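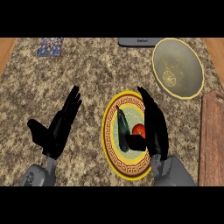
Image: Stivier

Mutero member support
Ticket: Tour announcement stuck in the queue, and the old dates still showing
Opened by: Hildegard Wendt, Jillthorpe Assembly for Housing
Area: Mailing lists / Events pages
Priority: Normal (changed to High by support)
Status: Closed

Hildegard Wendt, 09:12

Good morning all, and thank you as ever for keeping our little corner of the web going. I'm sorry to come to you with what may turn out to be two problems in one coat, but I can't tell where one stops and the other begins, so I'll put down everything and you can pick out the bits you need.

We are the group organising the speaking tour on rent strikes and evictions, the one going round in February. Last night I sent the announcement with the changed dates to our main list. We had to swap the port towns and the inland towns over, as the hall by the harbour had been promised to a choir, and two of the speakers had already bought their coach tickets for the inland leg. So it matters a good deal that people get the new version and don't turn up at a locked door in the cold.

I pressed Send and the page said "Accepted". I never received my own copy, though. I asked a few friends on the list and they hadn't had it either. I tried again before bed, and once more this morning, so that makes three goes altogether. I do hope I haven't made matters worse.

The second thing is that the tour page on our site still gives the old dates when I look at it on my telephone, but the new ones when I look at it on the computer in the office. I have saved it again and again. My colleague in the next room sees the old ones on her computer, too.

With warm wishes,
Hildegard

Mutero support, 09:40

Hello Hildegard,

Thank you for such a full account, it really does save us a round of questions. Please don't press Send again for the moment. Your messages haven't been lost, they are sitting in the queue and we can see all of them.

Could you let us know:
Did you send to the main list only, or was another list copied in?
Did you paste the text in from somewhere else, such as a word processor?
Are you logged in on the computer that shows the new dates?

I've raised this to High given that people will be travelling.

Hildegard Wendt, 10:05

Thank you, that's a weight off my mind already.

I sent it to the main list and I also put the press list in the copy line, the one we call Guzmán after the bookshop where we first drew it up over a great deal of coffee. I thought it would be kind to let the local papers know at the same time.

Yes, I pasted it in. The leaflet text was written by four of us passing it back and forth, and there was a long discussion about whether to say "tenants" or "residents" or both (it's both, in the end, with tenants first). So it has probably picked up all sorts of odds and ends along the way.

And yes, I am logged in on the office computer. I'm not logged in on my telephone because I can never remember the password, and I don't like to have it written down in my bag.

Mutero support, 10:31

That clears up quite a lot, thank you.

Taking the mailing first. Your account can send up to 4000 messages in an hour. The main list has 3822 addresses on it, so one announcement to that list fits. With the Guzmán list copied in, it goes over the limit, and the system then holds the whole mailing instead of sending part of it. It ought to have told you so. The "Accepted" message only means that the text reached us, and I agree that anybody would read it as "sent". I've passed that on to the people who look after the wording.

Your second and third attempts were held behind the first one. If I simply released the queue, everyone would get the announcement three times over the course of the morning, so I haven't.

What I'd suggest:
I delete the two older copies and keep the newest one.
I take the Guzmán list out of the copy line and release the message to the main list.
You send to Guzmán on its own, at least an hour afterwards.

Are you happy for me to go ahead? And is the newest copy the one with the right dates in it?

Hildegard Wendt, 10:48

Bless you, yes, please do all of that. But could you wait just a few minutes? I've opened the newest copy and the dates are right, but the start time for the opening night isn't. We moved it to half past seven so that people coming off the late shift can get something to eat first, and I've left the old time in the last paragraph, although it's correct at the top. I would have had a hundred people writing to ask me which it was – and quite rightly.

How do I change it while it's being held?

Mutero support, 10:56

Good catch. Go to Lists, then Held, then choose the message and press Edit. While you're there, please press "Clean formatting" as well. The pasted text has brought hidden styling with it, and in some mail programs your second paragraph comes out in very pale grey on white. It won't touch your links or your accents.

Save it, and leave the rest to me.

Hildegard Wendt, 11:14

Done! I read it aloud to the office from beginning to end, and we found a missing comma but nothing worse. Over to you.

Mutero support, 11:20

Older copies deleted, Guzmán removed, message released to the main list at 11:19. It will take a little while to work through.

Now for the tour page. Visitors who aren't logged in are given a stored copy of each page, to keep the site quick. People who are logged in get the live one, so your office computer was showing the truth and your telephone was showing yesterday's page. Normally the stored copy is replaced as soon as you save. On your site that step was failing, and the log shows it began when the tour page was given a new address earlier on. The site was dutifully refreshing the old address each time you saved, and leaving the new one alone.

I've corrected the address in your settings and cleared the stored pages. Would you mind looking again on your telephone, and asking your colleague to do the same? If she still sees the old dates, holding down Shift while reloading should help.

Hildegard Wendt, 11:37

New dates on my telephone, new dates next door (she did need the Shift trick), and my own copy of the announcement has just landed. I've already had a reply from a lady offering a spare bed to two of the speakers, so it's clearly getting about.

May I ask one more thing? I've been sent a notice saying that 11 addresses bounced. Should I take them off? I'm a bit reluctant, as a few of them are people who have been with us since the first rent meetings in Jillthorpe, and I'd hate them to think we'd dropped them.

Mutero support, 11:52

Lovely news about the bed.

You can leave the bounced addresses where they are for now. Most of those I looked at have full mailboxes, and the system will try them again by itself. Any address which keeps failing is paused, not deleted, so you can get in touch by telephone or by post and put it right later. You'll find them under Lists, then Bounces.

For the Guzmán mailing, any time after 12:20 will be fine.

Hildegard Wendt, 13:06

The press list went at half past twelve and I have had my copy of that as well. Two local papers have asked for a telephone number already, and one of them wanted to know whether there'd be a debate with the landlords' association. There won't be, at least not on this tour, but I've asked them to come along and put questions from the floor like everybody else.

I've written up your notes about the hourly limit and pinned them over the desk, so the next person won't go through the same palaver. Please do close the ticket, and if any of you are passing on the opening night, there'll be soup from six.

Mutero support, 13:15

Thank you, Hildegard. Closing this now. Notes for the record:

Held mailing: caused by two lists in one send going over the hourly limit. Duplicates removed, main list released, second list sent separately by the member.
Old dates on public page: stored copy tied to the previous page address. Setting corrected, stored pages cleared, checked by the member on two devices.
Still open on our side: wording of the "Accepted" message, and a warning when a copied list would take a mailing over the limit.

If the dates change again, saving the page should now be enough. Do reply to this ticket if it isn't, and it will reopen by itself.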